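Drive Swaps on the Gray Panels

The hardware bench at Trusa will be open for drive and memory swaps until Fri 23 July. Shadi Zoubi has the booking sheet. Slots are 20 minutes, and each team can take 2 of them.

Please bring your drives already seated in their carriers — we ran short of spare carriers in June and the order from Triler has not arrived. Label each carrier on the side, away from the latch.

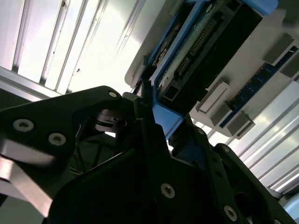
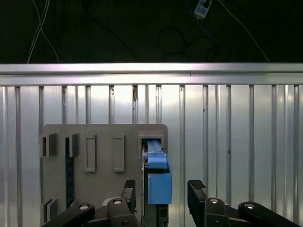
Top: a hard drive in its blue carrier, with a blue memory module to the right. Bottom: a gray panel with two empty frames.

Memory modules go in with both latches open. If one does not sit level, take it out and start again — do not press harder on one end. Parts that fail a check go in the Charbonneau bin with a note of the date and the slot.

Questions about the panels should go to Ghassan Saliba before you book.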